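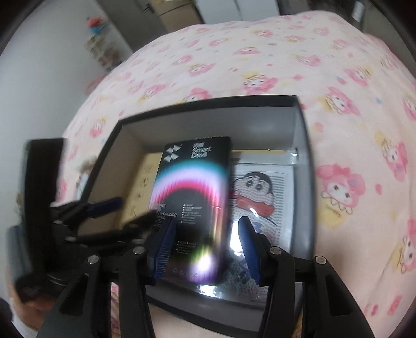
Ornel to close Geler store in March

December 9, 2024

Phone accessory chain Ornel will close its Geler store in March, when the lease runs out. The shop opened seven years ago and employs 20 people, most of them part time.

Store manager Marit Lie said staff were told on Friday and that some will be offered shifts at the Altıntaş branch.

Ornel sold 1,646 screen protectors in Geler last year, down from 3,818 the year before. Gift cards can be used at any branch. Returns will be accepted in Geler until the last day of business.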